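The Certificate

The minister's letter said 500 people in Gunora would be trained and placed by February. Lanying Lei read it twice at the counter of the co-op and asked the girl from Savolainen what "placed" meant.

"In employment," the girl said.

"Whose?"

The girl looked at her folder. The folder had a picture of a sunrise on it.

Lanying had been through this before. Under the last program she had learned to repair sewing machines, in a town with two sewing machines. She still had the certificate. It was number 123, and it kept the draft out of the pantry window.

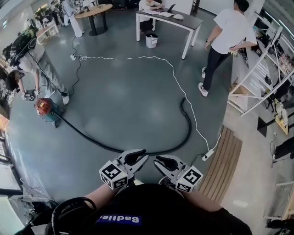 "It's different now," said Inger Blöndal, who wanted it to be. She had already signed. She had a stipend of 799 a month coming, less the deposit, less the uniform, less something called onboarding. "There are three firms in it this time. Tekumetti is in it."

"Tekumetti closed the plant at Sokitz."

"Well, that means they know the area."

Lanying turned the form over. On the back, in gray type, it said that attendance on the first day would be counted as completion for reporting purposes. She showed this to the girl, who said it was a standard clause — everybody had it.

"So if I come once, I'm trained."

"On paper, yes."

"And placed?"

"That's a separate paper."

Inger laughed, then stopped. Outside, a man was up a ladder, hanging the banner for the signing ceremony. He had hung the last one too.

Lanying borrowed a pen. She wrote her name, and under "skills" she put sewing machines.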